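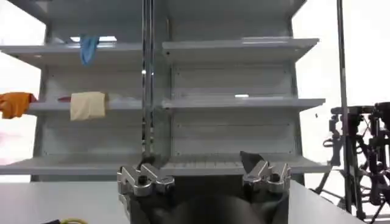
Trade Desk > Exporting > Checklists > Container and paperwork check

Search this section Go

Container and paperwork check before an export load leaves, with my comments

I've been using one version or another of this list since we started sending mixed loads abroad from the Ashworth depot, and enough people have asked for a copy that I've typed it up properly. There are 16 checks. The bits underneath each one are my own notes, so skip them if you only want the list (although I do think the notes are where the useful stuff is!).

The comments are from the last load I signed off in April, a forty-foot container going out by road and then sea with Closano doing the haulage. 549 cartons, two buyers, one very long morning.

PART ONE: THE EMPTY CONTAINER

1. Container number matches the booking
Result: OK
Read it off the doors and then read it off the side as well, out loud if somebody's with you. I once checked the door against a booking sheet I'd filled in from the door, and I felt very clever until the forwarder rang. Use their confirmation, the one they sent you.

2. Safety plate present and readable
Result: OK
Left-hand door on this one. Look at the next examination date or the scheme marking while you're down there. If you can't read the plate, stop and ring the haulier before anything goes in.

3. Light test
Result: OK, after a second go
Get inside, have someone shut both doors, stand still for a minute and look for daylight. Agree a knock beforehand so they know when to let you out, and never do this with nobody outside. First time round I thought I'd found a pinhole up in the roof corner, but we shut the doors again and I couldn't find it from any angle. I've written it down anyway. If those cartons arrive damp I'd like to have mentioned it.

4. Floor clean, dry and free of nails
Result: Action taken
Two bent nails near the front wall and a bit of old strapping. Both nails came out with the claw hammer. I also do a sniff test, which sounds daft until you've had a load of table linen turn up smelling of somebody else's fish meal.

5. Doors, hinges, locking bars and gaskets
Result: OK
Swing both doors all the way and hook them back. The right-hand bar was stiff but it closed fully and the cam sat where it should. Run your hand along the rubber seal (gloves on, please) and feel for splits at the bottom, where they nearly always go first.

6. No soil, seeds, insects or nests, inside or underneath
Result: OK
Take a torch for the underside and don't crawl under a container on a trailer to do it. Crouch and look from the side. Some countries are much stricter than others about a bit of mud, and I'd sooner brush it off in our yard than pay for somebody to do it at the other end.

PART TWO: LOADING

7. Trailer brakes on, wheels chocked, keys handed in
Result: OK
Keys go in the tray in the office and stay there until check 14 is done. Closano's drivers are used to this by now and usually hand them over before I've asked. If you're working with a haulier you don't know, tell them at the booking stage that this is how you do it, then there's no grumbling on the day.

8. Dock plate secure and walkway clear
Result: Action taken
Somebody's empty pallets were leaning against the wall right beside the bay. Moved them. I had the same comment in March, so I've asked for a painted line on the floor and I'll keep asking until there is one.

9. Wood packaging carries the treatment mark
Result: FAIL, then OK
This was the big one. All the pallets we buy in are marked, but a plain one had crept in from the returns area, with nothing stamped on it at all. It had already been stacked and wrapped! Off it came, and the whole stack was moved onto a marked pallet by hand, and that took up most of the hour before lunch. Check them while they're empty. I know it's on the list as a loading check and I'm thinking of moving it into part one.

Check the loose timber too, if you're using any to wedge things. It counts as wood packaging just as much as the pallets do and people forget it constantly.

10. Carton count by buyer
Result: OK
276 cartons for Cakwood, and the rest for the second buyer. I count each buyer's goods as they cross the dock plate, on separate tally sheets in different colours, and only add them up at the end. Please don't fill in the tally from the packing list. I've seen it done, and all you've got then is two copies of the same mistake.

11. Weight spread evenly, heavy goods low
Result: OK
The heaviest cartons were Cakwood's ceramic tiles, so they went along the floor for the whole length with the lighter things on top. If one end of your load is all tiles and the other end is all cushions, you'll have a problem on the first steep hill, and possibly at the weighbridge.

12. Load secured, gaps filled
Result: Action taken
There was a gap down the left side I could've stood in. Two airbags and a strap sorted it. I don't like airbags against thin cardboard, so we put a sheet of board between. Take a photo at the halfway point and another just before the doors shut. Both go in the job folder.

13. Moisture absorbers hung
Result: OK
8 in this container, along both sides. I write the number on the job sheet so the buyer knows how many to look for at the other end. They must be hung before you get to the last row (yes, I've forgotten, and yes, we had to unload the last row).

PART THREE: DOORS SHUT

14. Seal fitted, number recorded and photographed
Result: OK
Fit it yourself or watch it being fitted. Tug it. Then write the number down in three places: job sheet, packing list, and the message to the forwarder. We had one digit wrong on a load last year, a 3 that should have been an 8, and the container sat at the port running up storage while we swapped emails. It's a silly amount of money for one digit.

15. Total weight declared
Result: OK
We use the add-it-all-up method: goods, pallets, packing, straps, then the empty weight of the container off the door. Whichever method you use, make sure it's one you're allowed to use where you are, and keep your workings. Mine are in the job folder with the tally sheets.

16. Papers match each other
Result: FAIL, then OK
Invoice, packing list, certificate of origin if there is one, and the booking. Lay them side by side on a table. I don't do this one on a screen any more, I miss things.

What I found this time: the Cakwood invoice had the right value but the old delivery term on it, left over from when they used to collect from us. It matters, because it changes who pays for the sea leg and who's insuring the goods while they're on it. Trilolen, who do our customs entries, would probably have spotted it, but by then the lorry would've been on the motorway. I got a corrected invoice made up and binned every copy of the old one. Bin them all! There's always one in a tray somewhere.

Also look at the commodity codes if you've added a new product. We'd added a boot tray and it had been given the same code as the doormats, purely because it was next to them in the catalogue. Trilolen gave us the right one in ten minutes.

OVERALL

Checked and released, with two fails put right before departure and three smaller things dealt with as we went. Doors shut at 2.40 in the afternoon, which was later than I'd told Closano, and I've apologised for that.

To carry over to next time:

- Move check 9 to before any stacking starts
- Painted line beside the loading bay (asked again)
- Take the old delivery term out of the Cakwood invoice template
- Returned pallets to be kept well away from the export ones
- New torch. Mine is hopeless

A few things people have asked me

Do I need all of this for a small load? If you're sharing a container and somebody else is packing it, you can't do part one yourself, so ask the packer for their photos and their seal number. Checks 9, 10 and 16 are still yours whatever the size, even for a single pallet.

How long does it take? Part one takes me twenty minutes with a decent torch and a bit longer when it's raining. Part two goes on for as long as the loading does. For the papers I shut the office door and have a cup of tea with it.

What if the container fails? Send it back. I know the ship's cut-off is looming and the buyer's already rung twice. I've refused two since we moved to Ashworth, one for a hole and one for a floor soaked in something oily, and both times the replacement came the next morning and we still made the sailing. Ring early, say exactly which check it failed on, and send a photo with the container number in it.

Can I change the list? Of course, it's only a list. Add whatever your goods need. If you're shipping food or anything chilled you'll want a fair bit more than I've got here, and anything classed as dangerous needs its own proper paperwork and a trained person to sign it, so please don't use mine for that.

Related items

Delivery terms in plain English: who pays for which leg
Choosing a customs agent when you only ship now and then
Storage charges at the port and how we ended up paying them
Certificate of origin: when the buyer really needs one
Sharing a container with another exporter
Pallet marks and where to look for them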